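Trernetti for short fiction: a review after one story, one essay and a lot of deleting

I have been using Trernetti since September, mainly for stories of under 4000 words, and I've had enough requests in the comments to write it up properly. For anyone who hasn't come across it, Trernetti is a writing program for people who work in short forms. It has a drafting page, a place to keep cuttings, a revision view and a submissions log. It runs on Windows and Mac. There is no phone version, and the help pages suggest there won't be one soon.

I paid for my own copy and have no connection with the makers. Before this I used Skisto for several years, and an ordinary word processor before that, so most of my comparisons are with those two.

Setting up

Installation took a few minutes. You are asked for a name to put on manuscripts, an address for the header and a default length. The default length matters more than I expected, as it controls the bar at the bottom of the page. I set mine to 2000 words and forgot about it, then wondered why the bar had turned orange halfway through a longer piece. It can be changed for each story under Piece, then Limits, but you have to remember to do it.

Importing old work was mixed. Plain text files came in without trouble. Files from Skisto lost their italics, all of them, and I had to put them back by hand in the three stories I cared about. I left the others alone. If you use italics for thought or for letters, check one file before you bring across a whole folder.

The drafting page

Most of my time is spent here, so I'll give it the most room. The page is a single column with wide margins. You can have the text in one of four typefaces, and you can't add your own. I would have liked something closer to Courier, as I've typed in it for twenty years, but the second of the four is easy on the eyes and I stopped noticing.

The word count sits at the bottom and can be switched off. It counts hyphenated words as one, the same way most competitions do. It also leaves out the title, with a tick box to include it. That is a small thing, but flash competitions differ on whether the title counts and I have been over a limit by two words before now. In Skisto I used to paste the story into a separate window to check.

There is a typing mode that stops you going back. Once a paragraph is finished it turns grey and can't be edited until you leave the mode. I thought I would hate this. I used it for the first draft of a story set in a ferry terminal and got to the end in two evenings, with a great many spelling mistakes. I haven't used it for anything else, but I'm glad to have it.

Spelling is British if you ask for British. It accepted "whilst" and "learnt" and objected to "gaol". There is no grammar checker at all, and I didn't miss one. 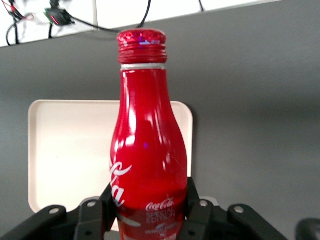 Cuttings

When you delete more than a sentence, Trernetti keeps it. The deleted passage goes to a side panel called Cuttings, with a note of which paragraph it came from. You can drag it back, drag it into a different story, or leave it there. I have a bad habit of cutting a good line along with the weak paragraph around it, and in a word processor that line is gone by the next morning. I have rescued several this way. One of them became the opening of a different story altogether.

The panel does fill up. There is no way to sort it except by date, and no search, which seems odd in a program that has a good search everywhere else. By the end of my second story I was scrolling through a long list of half sentences. You can clear the lot in one go or delete them one by one. Something in between would be welcome.

Revision view

This puts two versions side by side and marks the changes. It works well up to a point. For a story of 1000 words it is quick and clear, with removed text struck through on the left and new text underlined on the right. For my longest piece, at 3445 words, it was slow to open, and the two sides drifted out of step after I had moved a scene from the end to the beginning. The program treated the moved scene as deleted in one place and brand new in the other. Technically it's right, but it makes the marks useless for anyone who revises by rearranging.

You can print from this view, with or without the marks. The printed copy has line numbers, and I found those very helpful in a workshop. Mandla Zulu, who runs our group on a Tuesday evening, asked whether everyone could bring numbered copies, and now most of us do, whatever we write in.

The read aloud function is also here. The voices are flat and a bit fast. I slowed mine down two notches and then it was fine for catching repeated words. It can't manage dialogue without tags, so a quick exchange between two characters comes out as one person arguing with herself.

Submissions log

The log is a table with a row for each time you send something out. You enter the story, the magazine or competition, the date, the fee if there was one and the closing date. When an answer comes you mark it as accepted, declined or withdrawn. If you try to send the same story to a second place while the first is still open, a yellow note appears to ask whether simultaneous submissions are allowed. It doesn't know the answer, it only asks, but that has already stopped me making one mistake.

There are no listings built in. You have to find the markets yourself and type them in. Skisto has a list of competitions, though it was out of date so often that I stopped trusting it, and I would sooner have an empty table.

Fees can be added up by year. I looked at mine once and closed it again.

Formatting a manuscript

Export gives you a standard manuscript in one step: double spaced, name and title in the header, page numbers, word count on the first page. There is a second setting for anonymous entry that takes your name off everything. I checked the file properties afterwards and my name had been removed from there as well. My old word processor left it in, and I know somebody whose entry was turned down for exactly that.

What it can't do is unusual layouts. Kalliopi Spahić from the same group writes stories as lists and recipes, with two columns in places, and she gave up on Trernetti inside a week. She uses Latuheru, which is really meant for poets and costs more, but it keeps line breaks and indents where you put them. If your work depends on the shape of the page I'd follow her advice over mine.

Saving and backups

It saves every minute to your own computer. You can choose a second folder for backups, and I have mine on a memory stick. During the whole of this time it crashed twice, both times while opening revision view on the long story, and I lost nothing either time. There is no online account. To work on two computers you have to move the folder across yourself, and if you open an old copy by accident it doesn't warn you. I did that once and wrote a page and a half in the wrong version. Copying it over to the right one was simple enough but tedious.

Help and support

The manual is a single long page, clearly written and a little out of date. Some of the menus have been renamed since. I wrote to support with a question about the italics and had a reply four days later, polite, saying it was a known fault with Skisto files and giving no date for a fix.

How it compares

I also tried the free trial of Anitz for a fortnight, as two readers had recommended it. Anitz is built for novels. It has character sheets, a timeline and a map tool, and every new piece begins with a form to fill in. For a story that lasts six pages I found myself closing windows before I could start. If I ever go back to the novel I might look at it again.

Skisto is cheaper than Trernetti and does run on a phone. It's still the one I'd suggest to somebody who writes on the bus. Its exporting is poor, and the anonymous setting leaves the header in.

Good points: the word count options, Cuttings, clean anonymous manuscripts, reliable saving.

Bad points: italics lost on import, slow comparison on longer stories, no search in Cuttings, only four typefaces, no warning about old copies.

I have bought the full licence and will carry on with it for the spring competitions. If the next version adds a search to the Cuttings panel I'll update this page. Questions are welcome in the comments, though I can't help with the Mac version as I only have it on Windows.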